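Irkside Opens Orders for Hand-Held Gripper Kit and Recording Service

17 March 2022

Irkside has opened orders for a hand-held gripper kit intended for recording manipulation tasks outside the laboratory, together with a processing service that returns the recordings as synchronized training files. The kit is sold under the name Gavalas. Shipments to the first customers are scheduled to begin before the end of March.

The Gavalas kit consists of two hand-held grippers, two wrist-level cameras, a charging dock, a calibration board and a carrying case. Each gripper is operated by a trigger in the handle. The trigger drives a pair of articulated fingers through a four-pivot linkage, and an encoder on the drive shaft logs the opening width along with the video. No robot arm is needed at the recording stage. The operator carries the tool to the work and performs the task by hand, and the recorded motion is later mapped to whichever arm the customer runs.

Irkside has offered custom versions of the tool to research customers for some time. The new kit replaces those with a single configuration. The finger frames are the same left and right, and so are the textured pads, so one spare part number covers all four fingers in a kit. Pads are held by a clip and can be changed without tools. The company recommends changing them after every 3,000 closures, or sooner if the texture has worn smooth at the tip.

The camera sits behind the fingers and looks down their length, so that both pads and the space between them stay in view through the whole stroke. Irkside says this position was kept from the earlier versions after customers asked for it. A side mount was tested and dropped. It gave a better view of tall objects but lost sight of the far pad whenever the tool was lowered into a container.

Storage is on a removable card in the handle. A full charge is rated for 81 minutes of continuous recording, and the dock charges both tools at once. The trigger can be adjusted for reach and for return force. There is no wireless transfer in this release. The company said files of this size move faster by card, and that many customer sites do not permit outside devices on their networks.

The processing service is priced separately and is optional. Customers upload the contents of the card and receive, for each take, a trimmed video, a tool path, the finger opening over time and a quality flag. Takes in which tracking was lost are marked and are not billed. The base plan covers 1,000 takes per month. Unused takes do not carry over to the next month. Customers who prefer to process their own recordings can do so, and the file layout is described in the manual supplied with the kit.

A trial of the kit was run by Fukico, a contract cleaning company that is studying which parts of its work could be passed to a mobile robot. Fukico supplied a list of 25 short tasks, among them clearing small items from surfaces, picking up clothing, sorting objects into containers and placing wrappers in a lined trash bin. Operators had no earlier experience with the tool and were given a short briefing before their first takes.

According to the trial notes released with the announcement, trash tasks needed the most changes to the recording instructions. Soft wrappers fold when the pads close on them and can stay attached to one pad after the fingers open. Operators were told to open fully over the bin and hold still for a moment before moving away, so that the release would be clear in the video. Glossy bin liners were a second difficulty. Reflections on the folds shift as the tool moves, and the tracking software at first treated some of them as fixed points. A filter added during the trial removes most of these, and it is included in the release version.
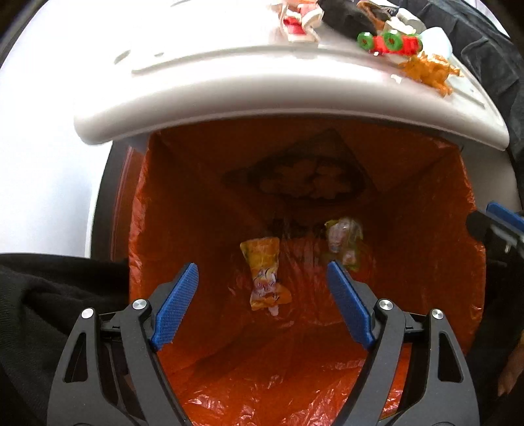 Hooded bins were harder than open ones. The opening limits the angle at which the tool can enter, and an operator who comes in too steeply can touch the rim with the finger frame. The manual now advises approaching from the front and keeping the wrist straight until the pads are past the edge. It also advises against reaching deep into the bin unless the task calls for retrieving something, as long stretches at close range give the tracker little to work with.

Loads are limited. The fingers are meant for light household and retail items, and Irkside does not recommend them for glass, filled bottles or anything with a sharp edge. The tool is not sealed against liquids. Pads can be wiped with a damp cloth, but the linkage should be kept dry and the pivots checked for play at the start of each recording day. Replacement pivot screws are included in the case.

Two matters were left open in the trial notes. Operators with small hands reported fatigue in long sessions even at the lowest return force, and Irkside is considering a shorter handle. The quality flag was also found to be strict with very short takes, some of which were marked as lost although the path was usable. The threshold can be changed on request and will be a user setting in a later update.

Service and repairs will be handled by Brustirbridge, which will also hold spare fingers, pads and batteries. Calibration is free for the first year. After that it is charged per tool, and the tool must be returned in its case with the calibration board. Owners of the earlier custom versions can send them in for an inspection and may be offered a credit toward the new kit, depending on condition. Older pads do not fit the new clip.

Orders are being taken directly by Irkside. Rental of a single kit for short projects is planned, but terms have not been set.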